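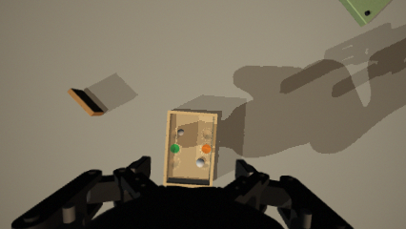
Rule 9 of the Sestine handbook says you don't close on anything you haven't looked at for three full seconds. I had it taped over my monitor all June, and I still got written up for it!

"You closed early," said Lenni Salminen, who signs off every sim run at Skirkommont before it goes near real hardware. "Run 582. Two seconds."

"It's a tray," I said. "It's a little tray with balls in it. In a simulator."

"So what does it cost you to wait?"

I hate it when Lenni asks me things like that - mostly because I never have an answer until the bus home. So I reset, brought the fingers down on either side of the tray, took my hand off the controller and counted out loud like a kid playing hide-and-seek. 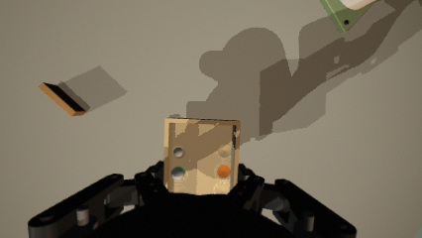
## Monday, Trirncombe

The real arm was bigger than I'd pictured (they always are), and Price had left the handbook open on the bench for me. Rule 9, underlined twice. I started counting.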